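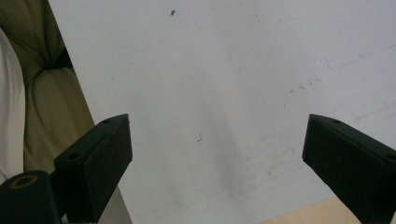 5.3 Tracking lost during board wiping

Applies to: Sosura hand-held gripper, firmware 20 and later, used with the Lavex recording software.

When you record over a large white board, the software can lose the position of the gripper. The status light changes from green to orange and the log shows fault 53. The fingers still open and close, but the recorded path has a jump in it. Such a recording must not be used for teaching the arm. At the Vatville site in September, one path with a jump was played back at full speed and the arm pushed the board off the table. The steps of this section were written after that event.

The cause is usually the surface. A plain white board gives the tracking very little to hold on to. Small marks, a scratch or old residue from a pen are not enough, and when they are wiped away during the work, the software loses even these.

CAUTION: Do not play back a recording with fault 53 on the arm, also not at reduced speed.

What to do when the fault appears

1. Stop moving and keep the gripper where it is. Do not put it down yet.

2. Press Pause in Lavex. If you press Stop, the last part of the log is not saved and you cannot see where the jump began.

3. Wait until the counter in the lower corner goes to 2000 and stays there. If it stays under 1000, go to step 6.

4. Turn the gripper slowly toward the side of the board, so that the edge and something behind it are in view. A piece of fabric, the table top or the corner of a shelf is good.

5. When the light is green again, press Resume and make one slow movement from left to right. Look at the path on the screen. It should be one line without a break.

6. If the light stays orange, press Stop, mark the recording as Rejected and restart the software. Begin the task again from the first position.

Note: Resume does not repair the part which is already recorded. Mark it as Rejected also when the second part looks correct.

Checking the fingers after the fault

A jump in the path sometimes comes together with a hard contact on the board, and the operator does not always feel it.

7. Switch off the gripper and remove the battery.

8. Look into the screw holes on both fingers. The screws must sit straight and not stand out. Tighten them by hand only.

9. Wipe the inner faces with a dry cloth. Scuffs in the color are normal - a crack or a missing corner is not, and the finger must be replaced.

Spare fingers are ordered from Karagiannis, always as a pair. Please send the log file and the number of the gripper to Mateja Stojanovska before you delete anything from the computer.

5.4 Fault 54: battery contact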